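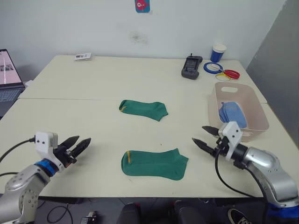

Sock loss

Sock loss is the everyday name for the apparent disappearance of one sock from a pair between wearing, washing and putting away. It is widely reported in homes that use a washing machine and has given rise to a good deal of folklore, a small trade in gadgets and a handful of surveys, most of them weak. Whether socks go missing any more often than other small items of clothing has never been shown in a convincing way.

Definition

Writers on the subject do not agree on what counts as a lost sock. Some include any sock without a partner at the moment of folding, even if the partner turns up the following week. Others count only socks that never return. The first meaning gives much higher figures, and popular articles tend to use it without saying so. A sock thrown away because of a hole also leaves a single behind, and this is often added to the total although nothing has been lost.

Claimed causes

The oldest explanation is that the washing machine swallows them. In front-loading machines a small sock can slip between the drum and the door seal, and repairers do find them there from time to time. Cases of a sock passing into the pump or the waste hose are known too. Neither is common enough to account for the numbers usually quoted, and a blocked pump tends to make itself known.

More ordinary causes include:

Static cling, by which a sock stays inside a duvet cover or a trouser leg
Socks dropped on the way to or from the machine
Socks kicked to the bottom of the bed
Mixing of laundry in shared houses
Pets, mainly young dogs

Static cling is often given as the chief cause, though usually on the strength of anecdote.

Surveys

The figure most often repeated comes from the Costside household survey, which had 2452 replies and reported that 70 per cent of households had "lost" a sock in the previous month. The survey was paid for by a seller of sock clips, asked people to answer from memory, and did not define the word lost. The full questions were never published. Later articles turned the result into a yearly number of socks per person, a step for which the survey offers no support.

A smaller study by Florian Leitner followed 30 households in the Flurkeck housing estate and asked them to keep a laundry diary from December onwards. Most socks noted as missing were crossed off again within eight weeks. Leitner took this as evidence that sock loss is largely a matter of impatience. The sample was small and all the households used the same shared laundry room, so his conclusion should be treated with some care as well.

Role of memory

People tend to notice an odd sock and not a matched pair. A single sock lying on top of a drawer for months may be remembered as several separate losses. This would explain why estimates from memory run higher than diary counts, but the idea has been repeated far more often than it has been tested.

Products

Clips, rings and mesh bags are sold to keep pairs together in the wash. The Vurilus clip was advertised as ending sock loss for good, a claim later dropped from the packaging. Mesh bags do keep socks out of the door seal - provided the socks are put in the bag, which is the same habit that would have kept most of them together anyway. The Sampaio brand took another route and sold identical plain socks in bulk, so that any two would match. Buyers' praise for the method is easy to find, but colours fade at different rates and later batches did not always match earlier ones.

See also

Door seal
Laundry symbols
Static electricity
Darning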